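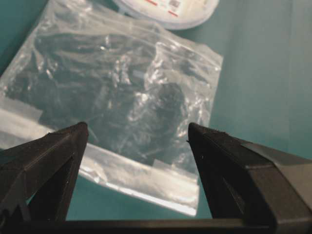 2019-05-24

Cable drawer, continued from the last session in March.

Carried on with bagging up the loose leads. The big drawer under the Dritix supply had got to the point where pulling out one lead brought four others with it, so everything came out onto the bench and went back in by type. Bags are the clear zip-top sort, the larger size. The small ones split down the side seam if anything stiff goes in, so I have stopped using them for cables and put what was left of the box with the screws and washers.

Method, for whoever does the next drawer:

Coil each lead to about the width of a hand, no tighter. The older black ones have taken a set and will not lie flat whatever you do. Leave those loose and let them find their own shape in the bag. Put the heavy ends in first, press the air out with a forearm, then close the zip from one side. Don't wrap a lead round its own plug. Two from the Wynne box had been stored like that and both were cracked at the strain relief. Cut up and binned.

Tried cable ties on the first few and gave up. They have to be snipped every time and the snippings end up on the floor. Hook and loop strip is better but we are nearly out — 2 m left on the roll, and I would like to keep that for the bench wiring.

Labels. Marker straight on the plastic rubs off within a few weeks, as we found with the Flinel bags. Paper slip inside the bag works as long as it faces outwards, and it doesn't always stay facing outwards once the bag has been handled. For now it is a slip inside plus a strip of tape on the zip end with the type and length. If the two disagree, believe the tape.

Tested for continuity before bagging, all cores, wiggling both ends. Anything that dropped out went in the reject tub. I have not tested the shielded ones properly and they are in the drawer with a question mark on the tape. They should not go out on a job until somebody has.

Drawer now holds 22 bags standing on edge, power at the front, signal behind, odd adaptors at the back. It shuts without pushing. The long extension leads, anything over 300 cm, are on the wall hooks and not in the drawer at all.

Still to do:

Adaptors want sorting again, I ran out of patience.
Return the Prarnovari leads, which are ours only on loan — check the list first, as I think one is missing.
Order hook and loop, and another pack of 20 large bags.
Wipe the bench mat down. Old tape residue along the near edge is picking up fluff.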